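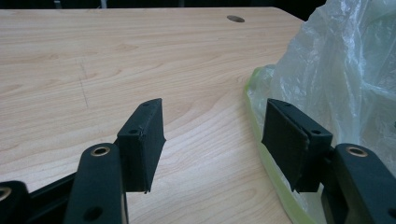
Speaker notes by Nour Awad, equipment planning, Gudora

Leave the title slide up while people sit down. Start once the doors are shut.

Thanks for coming. I look after the equipment budget at Gudora, so I'm going to talk about money and lead times. If you came for control software, the Lu session next door is the one you want and I won't be offended if you slip out.

The tool on the title slide is the hand-held gripper. Two black pads, black linkage arms, brass bushings in the arms. Most of you have one on a bench somewhere or are about to ask for one. My talk is about what goes on the request form when you do.

Slide 2. The purchase price

We budgeted $968 a unit for our hand-held grippers, and we asked for 13. That went through without much fuss. What I left off the form was everything that came after, and I had to go back in October with a second request. Going back is the part I'd like to save you.

(Pause. Somebody usually asks whether the price included freight. It didn't.)

Slide 3. Pads

Pads are a consumable. Put them in operating, not capital. Thirteen units means 26 pads on the tools before you own a single spare. Go back to the title slide for a second and look at the bottom edge of the left pad. There's a thin lip where the material is layered, slightly frayed or lifted. I'm not saying that pad is finished. I'm saying somebody has to look at that edge, decide, and have a replacement in the drawer.

Our first order had no spares at all. Potier, our supplier, quotes pads and arms on separate lines, and I'd read the pads line as a duplicate and struck it out. My mistake. Read every line of the quote with the person who'll be using the tool.

Slide 4. Bushings and arms

Ask whether the bushings can be bought on their own. With some suppliers you have to take the whole arm. Get the answer in writing before you sign, as it changes what you keep on the shelf. We now keep a small kit per site: pads, screws, bushings, one left arm and one right arm. The kit costs us $333. It has its own line in the budget so it doesn't get raided for something else.

Slide 5. Benches and materials

Tables, power, and the stuff you handle. Plastic bags are a good case. Film creases, it goes milky in the folds, and the gripper has to be tried on it anyway. Your team will want a range of bags, tubs and packets, and they'll want fresh ones. Put in a monthly amount. If you don't, it ends up on someone's personal card and you'll be sorting receipts in June.

Check where the cable holes are in your benches as well. Ours sit well to the back, so we needed longer leads than the ones we'd costed.

Slide 6. Staff hours

Cleaning, checking, re-tightening, logging. We book this under Priser, our maintenance program, and it took over a year to get the hours recognised as a real cost. Start recording them from the first week, even in a spreadsheet.

Slide 7. Order of requests

Tools and first spares together. Benches before tools — the freight will beat your electrician otherwise. Consumables as a standing order. Staff hours in the same document, signed by the same manager.

Questions. If there are none, offer to email the blank request form. Put my address on the last slide and leave it up.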